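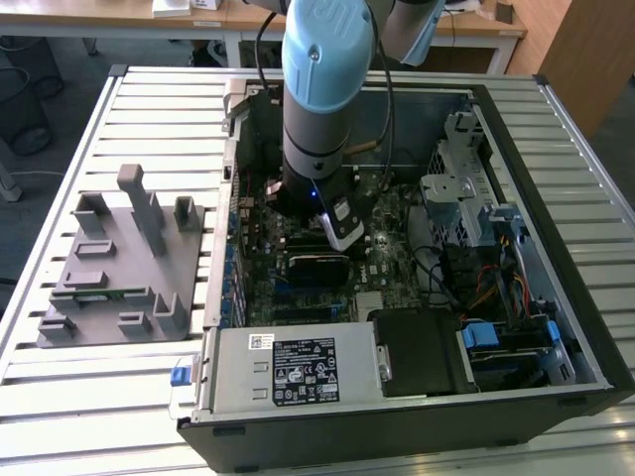
An open desktop computer tower on a slatted aluminum worktable, with a robotic arm reaching in.

Families choosing a summer camp are usually told how far it lies from the nearest city. They are seldom told how a child without a car gets there. The Skesia camps sit 3 miles beyond the last bus stop in Nanport, and the road has no sidewalk.

Last August, 137 campers were enrolled from Atbridge, and most arrived by private car. A shuttle from the Vieira terminal, run four times a day, would open the season to households now shut out. 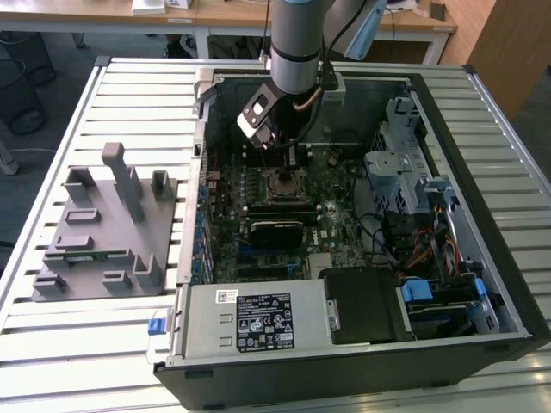
Fahad Jafri, writing for the camp association, has argued that such a service would serve too few riders. The association should publish the count on which he relies. A town of 2,000 residents can support a small bus for one season and judge the results in the fall.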